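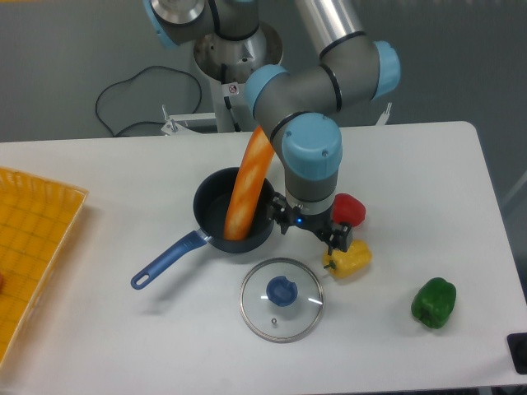 Ragnvald Wallin wrote: Can we please check the play kitchen boxes before they go out as well as when they come back? Twice this fall I opened one at Prelton and found a split cup right on top.

Yes, we can, and starting now we will! Ragnvald's message pushed me to rewrite the whole checklist, and I had a great time doing it. It covers every pretend-food and play kitchen box in the Covetside Toy Library. Work from the top and write on the sheet as you go. Comments from the first round of checks are left in, because some of them are better than my instructions.

Sheet 792, play kitchen boxes
Revised Nov 17, 2024

Before you open the box

1. Read the return slip. Families are wonderful about telling us what broke, and then the slip slides down the side and gets missed.
2. Wash your hands and clear a space with good light.
3. Check the lid and both clips. A clip with a white stress line across it gets replaced today.
Comment: Spare clips are in the drawer under the label printer. The Emeo boxes take the narrow ones.

Play food

4. Squeeze each piece firmly all over. Listen for a crackle and feel for any spot that gives more than the rest.
5. Run a thumb along every seam. If you can get a fingernail into it, the piece comes out.
6. Pull on stems, leaves and stalks. They should not wiggle. A proper tug, please - a two-year-old will not be gentle.
7. Look for tooth marks. Shallow dents are fine. Broken skin, flaking paint or a missing chunk means the bin.
8. Try every small piece in the small-parts tester. Anything that fits completely inside goes to the over-threes shelf, even if it has always lived in a toddler box.
Comment: The Soler grapes fit in the tester once they come off the bunch. Moved the entire set. Sorry, grape fans.
Comment: Long pieces like bread and leeks crack in the middle first. Bend them a little and look at the outside of the curve.
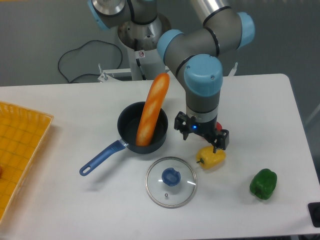

Yellow pepper on the white table.

9. Sniff the hollow ones. I mean it! A musty smell means water got in, and no amount of wiping will reach it. Discard.
10. Hook-and-loop pieces (the ones children "cut"): pick out the lint and check that the dots are stuck down at the edges.
Comment: Tweezers work, an old toothbrush works better. 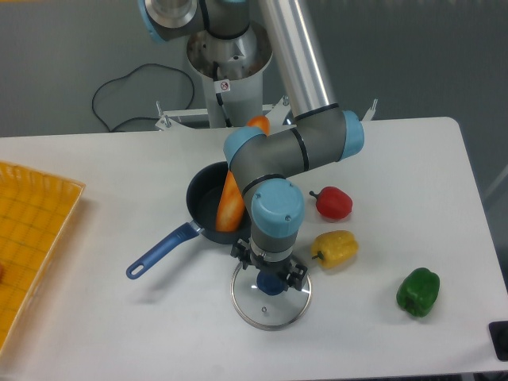

Pans, cups and utensils

11. Handles first. Hold the pan, twist the handle. Any movement at all and it gets tightened or retired.
12. Feel around rims and lids for burrs and chips. Use the back of your finger, slowly.
13. Real cookware is allowed in the boxes for older children if it is light, has no glass and has never had a nonstick coating that is peeling now. Weigh it in your hand and picture it landing on a bare foot.
14. Wooden spoons: look for splinters and fuzzy ends. Light fuzz can be sanded. A crack along the bowl can't.
Comment: Sanded six spoons at Prelton and they came up beautifully. Wipe the dust off before they go back in!
Comment: Does the whisk count as a utensil? Loops can pinch small fingers.
Reply: It does. If a loop has popped out of the handle, bin it.

Cleaning

15. Warm water and mild soap for anything solid. Wipe only, no soaking, for hollow pieces and wood.
16. Air dry on the rack with space between pieces. Leave them for 10 hours, or overnight if that is easier.
17. Fabric food goes in a mesh bag on a cool wash. Check the stitching again afterward, when it is dry.
Comment: The felt fried egg came through its wash in perfect shape. I was so pleased I showed it to the person at the bus stop.
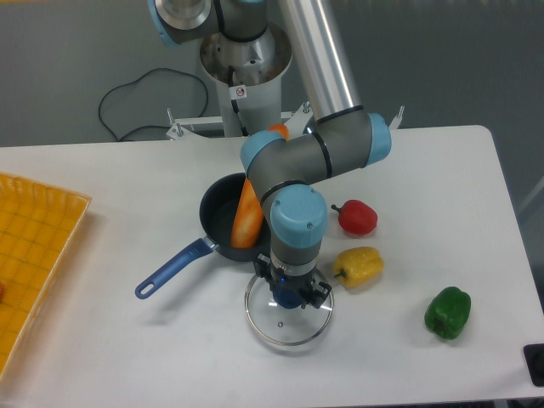

Repacking and sign-off

18. Match the contents to the card inside the lid. Cross out what you removed and initial it.
19. Heavy things at the bottom, food on top, instruction card last.
20. Put a green tag on the handle if the box passed, an orange tag if it is waiting for a part. No tag means it stays here, however nicely somebody asks.
21. Sign the sheet and clip it to the board by the door.

Comment: Can we get a bigger drying rack?
Reply: Ordered! It should be with us by March, and until then the top of the bookcase is fair game with a towel under it.

Comment: Orange tags are running low at Prelton. I have one sheet left and will bring the rest of the green ones over on my next shift.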